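24 April 2018
By Shoaib Sial

Consumer Electronics Markets, Handout 5: How a low-price device is priced and sold

In the last handout we looked at how a new product moves from the factory to the shop. Today we stay with the shop. The question is simple to ask and difficult to answer: when a company sells a tablet or a small speaker for very little money, where does the profit come from? Please read these notes before the seminar and bring your calculations on paper. A calculator is allowed, a laptop is not needed.

1. The shelf price and the real price

The shelf price is the number that the customer sees. The real price is what the seller receives after tax, returns, shop margin and discounts are taken away. Students often mix these two in the first exercise, and then all later results are wrong.

Let us take a case that we will use for the whole handout. The company Guma sells a basic tablet for $87. It does not have its own shops. It sells through Vrettos, a chain of household stores, and Vrettos keeps a margin on every unit. Suppose that Guma receives $40 for each tablet. The difference of $47 is not all profit for Vrettos. The store pays rent, staff, and the cost of devices that customers bring back.

For a new student this looks like a bad agreement for Guma. Less than half of the shelf price arrives at the maker. But Guma does not pay for a single store and does not employ sales people, and in this type of market such costs can destroy a small company very quickly.

2. Cost of parts and cost of everything else

In newspapers you will often find an estimate of the parts inside a device. The journalist adds the screen, the battery, the memory and the processor, and compares the sum with the shelf price. This is useful to know but it leaves out a lot. The following costs are missing in most of these estimates:

Assembly and testing
Packaging and the printed guide
Freight and storage
Software work, including updates after the sale
Warranty repairs
Fees for patents and standards

The software line deserves attention. A cheap tablet that receives no updates has a low cost on the day of sale, but after one or two years the customer is angry and buys another brand. A company which plans to stay in the market must put the money for updates into the price from the beginning. We call this a reserve. In our case, Guma keeps $5 from each unit as a reserve for software and repairs together.

Then $35 remains for parts, assembly, freight and profit. Write this number down, it comes back in section 4.

Housings are a good place to see how small choices change the cost. A plain matte surface hides small marks from the mold better than a glossy one, and so fewer pieces are thrown away. Vents and slots make the tool for the mold more expensive, but they add almost nothing to each piece when the volume is high. A mold is a fixed cost. The plastic which goes into it is a variable cost. When you read a case, always ask first which of the two you are looking at. 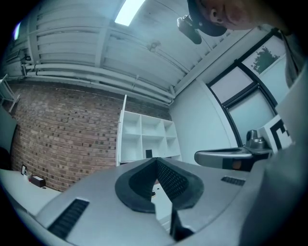

3. Why a store sells its own brand

Sometimes a store decides that it does not want to sell only the devices of others. It orders a tablet from a contract manufacturer and puts its own name on the back. In our case, Vrettos starts to sell a tablet called Rasar, made by an outside supplier, Londitance.

There are several possible reasons for this decision, and they do not all point in the same direction.

The first reason is margin. The store now keeps the part that Guma kept before. It also takes the risk, and this is easy to forget. If the tablets stay in the warehouse, Vrettos cannot send them back to Londitance.

The second reason is the start screen. A store that controls the software can place its own shop, its own music service and its own loyalty card in front of the customer. The device may be sold without any profit, or even with a small loss, if the customer later spends money through it. Economists say that the device is a loss leader. The expression is old and comes from ordinary grocery shops — milk and bread at a low price near the back wall, so that the customer walks past everything else.

The third reason is information about what customers buy and when. We will speak about this in the handout on privacy, so I leave it out here.

Against these reasons stands the question of reputation. If a customer buys a poor tablet from an unknown brand, he blames the brand. If the tablet has the name of the store on it, he may stop trusting the store for other goods too.

4. Working with the numbers

Suppose that Vrettos also prices the Rasar at $87, and that after tax and all store costs it loses $7 on each unit. The management accepts this because each owner is expected to buy films, books and games.

Define the following:

L = loss per unit
m = profit from services per owner per month
t = number of months the owner stays active

The store reaches the break-even point when m × t = L. If m is $1, the owner must stay active for seven months. If m is only $0.50, the time doubles to 14 months. Many owners of very cheap tablets stop using them before this, for example when the battery becomes weak or a child receives the device as a toy. For this reason t is the most uncertain value in the whole calculation, and you should never accept it from a company presentation without a source.

Please note also that a sale in November is different from a sale in spring. A tablet bought as a gift can lie in a box for weeks, and the active period starts later than the date on the receipt.

5. Exercises for the seminar

a) Guma has $35 per unit for parts, assembly, freight and profit. Parts cost $24, assembly and freight together cost $6. Calculate the profit per unit, and express it as a percentage of the shelf price.

b) Vrettos asks Guma for a discount of $3 per unit. Should Guma accept? State which further information you would like to have.

c) Calculate t for the Rasar when m is $0.70. Then repeat the calculation with a loss of $5 per unit.

d) Write one page on this question: which of the two companies is in more danger if the price of screens goes up suddenly? Consider who carries the stock.

Exercise d) will be collected. Please put your name on each sheet, and use a staple if there is more than one.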